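2023-09-07, garment cell, gripper comparison

Swapped the soft pads on the left arm for the Vulex fingers this morning. Right arm stays on the old Gerurum pair so we have something to compare against. Same controller gains on both, grip force at 80 percent.

First thing I noticed is that the Vulex tips close a hair off parallel. Fine on thick cotton, less good on thin stuff, where the cloth slides toward the open side. Shimmed one finger and it got better. Gerd wants to try grit tape before we order new tips.

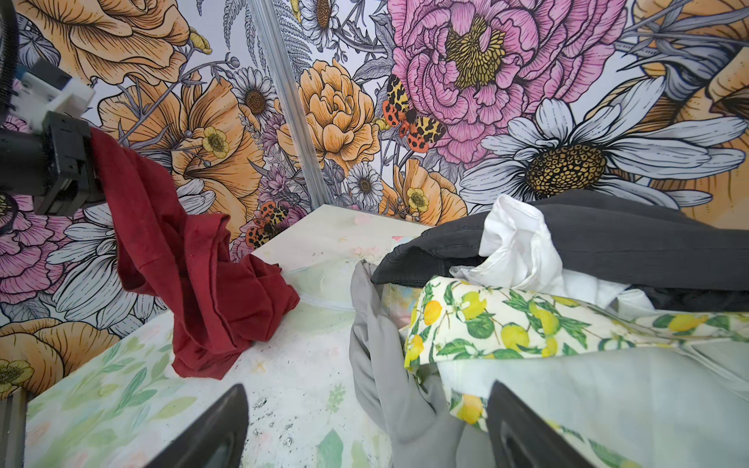
Wrist camera exposure is still locked from last week. Rin thinks the depth dropouts come from the light fabrics and wants auto exposure back on. I'd keep it locked until the gripper numbers are in, otherwise we change 2 things at once.

Log is at 3272 picks, 289 of them with the new fingers. Not enough to say much yet.

To do:
- grit tape on the Vulex tips (Gerd)
- recheck wrist cable slack at full roll
- ask Celeste for the Uledstead force data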